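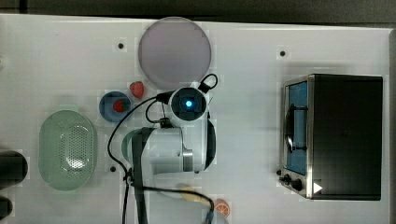
Slide 1. The arm over the table, with the strawberries, the colander and the toaster oven.

Good afternoon, everybody, and thank you for squeezing in. I'm Tayla Pirihi and I look after one arm. We call her Mula, and I've been with her long enough that I catch myself saying good morning to her. My talk is all housekeeping, so if you came for the learning side, Cuiping Su is on after the break and she is wonderful.

(Let them look at the slide for a bit.)

I'd like to start with the cables, as they ate most of my first year. You'll notice one coming off the camera module and looping over to the left before it heads down the table. I like a generous loop there. When I took over, we had everything tied back as neat as you please, and the wrist would reach the end of its turn and tug on the plug, ever so gently, all day long. We went through four camera leads before Bevan Hapeta sat down beside the arm with his lunch and watched it happen. Now I leave 15 centimeters of slack past the farthest pose and I check it by hand, with the power off, moving each joint slowly all the way.

The price of a loose cable is that it wanders. It can lie across the things you want to pick up, and there's a banana on the slide that's partly under the cables right now. So before each session I do a slow run with the gripper open and just watch where the loops go. Please don't skip this one -- it takes two minutes and it has saved me many a long evening.

Next, the holes in the tabletop. They're mounting holes, and I'm fond of them, but crumbs and juice are fond of them too. Brush them out first and wipe second. I did it the other way round for months, bless me, and packed them solid.

(Pass round the little brush.)

Now the camera. I clean the black face with a dry lens cloth and nothing wet, then I run the position check. Ours is 18 poses, and if it comes back worse than last time I look at the mounting screws before I touch any software. Glenys Tamihana taught me that, and she was right on every occasion but one.

Last, the log. Mine is a paper notebook from Sutcliffe and it's up to entry 134. Date, what I touched, what I heard. Yes, heard! A dry joint has a sound to it, and I'll play you the recording in a moment.

(Play clip, 40 seconds. Check the volume first. Then questions, and remind them the tea is down the hall.)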